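Flullia hand-worn capture kit, for gripper comparison

Sold by Miltusgate
Price: $4,000 per kit, plus GST
Stock: four weeks to order

The Flullia kit records how a person handles an object, so you can compare that grasp with what your gripper does on the same job. The sensor rig fastens over the back of the hand and carries a cube marker for tracking. Fingers and palm stay free, so everyday items such as trigger bottles, jars and tools can be picked up normally.

Maricruz Cuautle looks after testing for us. Her current set holds 2,289 grasps on household objects, and buyers get the full set with the kit. 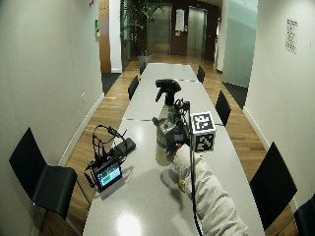

Trigger bottles are the item we get asked about most. Two-finger grippers can usually lift one but can't squeeze the trigger – for that you'll want the Sandoval three-finger hand or something like it. The grasp files load straight into the Trallier controller. Other controllers need the CSV export.

Hand unit weight: 352 g
Fits: left or right hand, adult sizes
Colour: black, white marker cube

Spare marker cubes and cables are sold separately. If a cube gets scuffed, replace it and recalibrate before the next session.

Kit without the grasp set: $2,662 plus GST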